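Section 4: Setting Up Your Tillside Sunrise Lamp

Now for the fun part! By this point you should have the lamp out of the box, the foot screwed on and the power cord clicked into the back (if the cord wobbles, go back to Section 3 and push it in until you hear the snap). Setting up your first wake-up takes 10 minutes or so the first time, and far less once you know the dial.

4.1 Pick a spot

1. Set the lamp on a flat, steady surface next to the bed, at pillow height or a little higher.
2. Turn it so the frosted side faces your head. The side with the Tillside name goes toward the wall.
3. Leave a hand's width of open space behind it. The vents are back there.
4. Run the cord down the back of the furniture, well away from where your feet land in the morning.

CAUTION: Do not put the lamp on the mattress, on a pillow or under a shelf with hanging fabric. Never cover it with a cloth to dim it. Use the night setting (4.4).

If you share a bed, start with the lamp on the side of whoever gets up first. The light spreads wide, but it is a good deal softer by the time it gets across to the other pillow, and plenty of late sleepers snooze right through it.
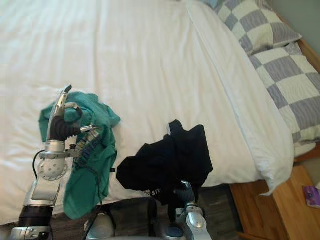
Bedding color makes a bigger difference than you might think. Pale sheets and walls bounce the light around, so a low brightness can go a long way. With dark bedding or heavy curtains, go up two or three steps and try again the next morning.

4.2 Set the clock

1. Press and hold the dial until the numbers blink.
2. Turn the dial to the right hour. Press once.
3. Turn to the right minute. Press once more.
4. Wait for the short chime. You're set!

Note: The clock keeps time through a power cut for up to 20 hours. After that it blinks and you'll need to repeat these steps. Your sunrise settings are saved either way.

4.3 Program your first sunrise

1. Tap the dial twice. A small sun shows up in the corner of the display.
2. Turn to the time you want to be awake (the full-light time, with the glow starting before it). Press.
3. Choose how long the sunrise lasts. We love the long one, which starts 29 minutes ahead in a deep red and works its way up through orange to a warm white. Press.
4. Choose a sound, or choose "None" and let the light do all the work. Press.

To see a quick preview, hold the dial and turn it right at the same time. The whole sunrise plays in under a minute, and it really is lovely in a dark room.

Note: Give it a week before you change much. Chathurika Marikar, who wrote the sound set, suggests starting with "Istmont Birds" at volume 2, then going quieter every couple of days.

4.4 Night setting

1. With the lamp off, press the dial once for reading light.
2. Press again for the amber night glow.
3. Turn left to dim. The lowest step is faint enough to leave on until morning.

CAUTION: Unplug the lamp before wiping it. Use a dry, soft cloth only.

If the display shows E2, the vents are blocked. Move the lamp forward, unplug it, let it cool and plug it back in. For any other code, see Section 7.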